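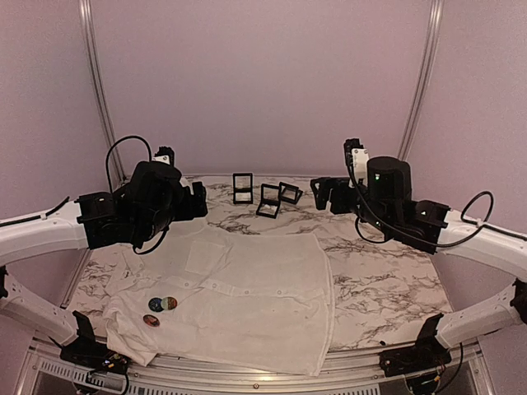
Fernanda Patrício told me that if I was going to write an entry on the Makora Comedy Weekend, I had to start with the staircase, so I will. The first one happened in the stairwell of the old Verkent print works, with the comics on the landing and everybody else sat on the steps below (cushions weren't provided, and my back still remembers it).

Origins

Makora is a small festival of stand-up, sketch and improv, held over 3 days each November. It grew out of a monthly open mic called Bratu, which I went to far too often. Bratu had 7 regular acts and a microphone that hummed, and when the landlord put the rent up they decided to have one big farewell. It sold out, so they did it again the next year!

Format

Each evening has 2 halves. The first is booked acts, the second is the Long Scene – an improvised play built from one line shouted out by the audience.
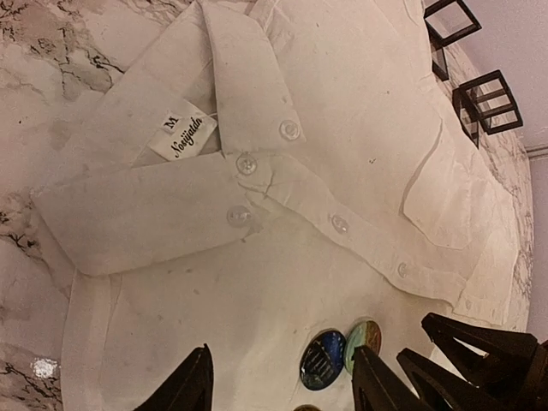 The Long Scene should never go past forty minutes, according to one reader who wrote to me after my first draft, and I do have some sympathy. The one set in a ferry queue ran well over an hour and I missed my bus. But I've also seen it fly, and when it does there's nothing I'd sooner sit through.

Venues

After the stairwell came a church hall, then the Allura, a former cinema which seats 500 and has proper heating. I think a bit of the closeness went with the move, though the sound is so much better that I can't really grumble. Late shows are still in the upstairs bar – get there early, as the pillars block half the view.

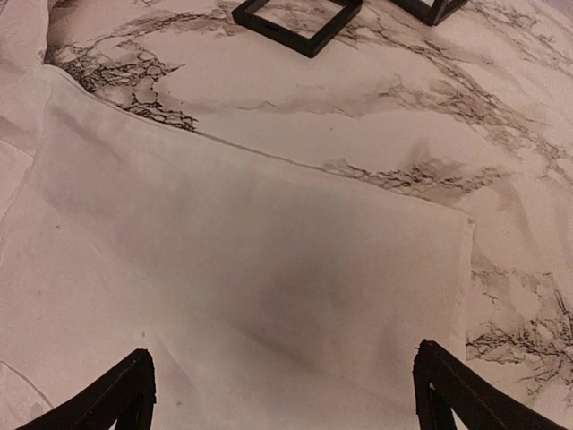

White cloth on a marble-patterned surface.

Entry last updated Sunday, December 2, 2018.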